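Walk-through of the Hulme evening route, filled in on foot on a Sunday from four in the afternoon until the last place put its chairs up. Anyone leading a group for the Pusteck walking club should go over this sheet before taking people out. Tick means fine on the night, blank means look again.

## Start point and street

- [x] Meeting spot easy to find from the station exit
- [x] Room for twelve people to stand without blocking the sidewalk
- [ ] Crossing at the bottom of the hill

Comment: the meeting spot is terrific! There's a deep covered step outside the old ticket hall, it's lit, and you can see the whole street of bars from it, so people are already choosing where they want to eat before you've said hello. The crossing is another matter. The walk signal is short, and a group of twelve will get split in two. Cross at the upper light by the pharmacy. It adds a minute and takes you past the bakery, so call it a gain.

- [x] Street lighting on the main stretch
- [ ] Street lighting in the side lane (second lamp out, reported)

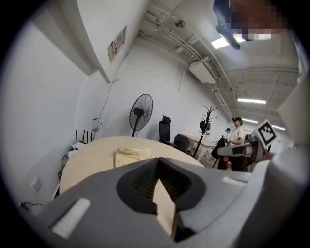 Page 2

## Gasau (standing bar, ground floor)

- [x] Front door opens outward and is not locked during hours
- [x] Rear exit clear, sign lit
- [x] Step at the entrance marked with yellow tape
- [ ] Rear exit handle stiff
- [x] Visitors welcome, menu in English on request

Comment: I loved this one. Small plates, very friendly staff, and the grilled leeks are worth the trip alone. The posted limit is low for such a popular room, so go before six or split the group and swap over. The rear handle needs a good shove; I told the manager and he wrote it down while I stood there. It's a standing bar, so tell anyone with bad knees ahead of time. There are two stools by the window and the staff will hold them if you phone.

- [ ] Smoke

Comment: smoking is allowed after eight. Before that the air is fine. After that it gets thick fast, and I'd move on.

## Etico (upstairs restaurant)

- [x] Stairs have a rail on both sides
- [x] Stair edges visible in low light
- [x] Fire extinguisher on the landing, tag in date
- [x] Second way out, through the kitchen, shown to me by the cook
- [ ] Elevator

Comment: no elevator, and nineteen stairs, which is a lot after a standing bar. Once you're up there, though, what a room! Big windows over the street, tables far enough apart to talk, and a set menu at 1199 that fills you up properly. The longer menu is 2099 and I'd save it for a birthday. Both prices include the cover charge, so no surprises when the bill comes. They'll split a bill up to four ways and no more, so collect cash at the table.

- [x] Allergy list available (ask at the counter, laminated, very clear)
- [x] Restroom on the same floor, door locks properly

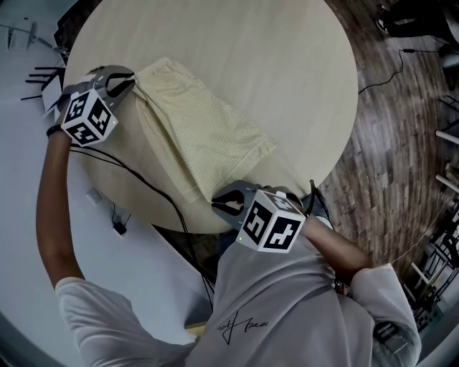 Howard Penrose: I'd put the stairs higher up the sheet, before people get attached to the menu. Two of my regulars can't manage them, and we had a lovely dinner at the noodle counter across the street instead, 957 each with a drink. Could that go on as the step-free choice?

Yes, and it's on now. I went back down and checked it the same evening:

## Noodle counter (step-free choice)

- [x] Level entrance, wide door
- [x] Low table at the back, seats six
- [x] Exit route clear past the low table
- [ ] Restroom (narrow, one small step)
- [x] Price checked: 957 with a drink, 1141 with the dumplings

Comment: get the dumplings. The broth is rich and peppery and the portions are huge. Last orders are at nine thirty and they mean it, so start here if your group likes to linger.

## Getting everyone home

- [x] Last train time posted at the ticket hall
- [x] Taxi stand lit, with a bench
- [ ] Bus stop sign (the May timetable is still up; check times before you go)

Comment: leave Etico thirty minutes before the last train. The walk takes ten, but someone always wants one more look at the shop windows, and the ones by the bridge are gorgeous after dark. Do your head count on the covered step.

Still open: rear handle at Gasau, second lamp in the side lane, bus timetable. Whoever walks the route next, please recheck those three and write the result beside each.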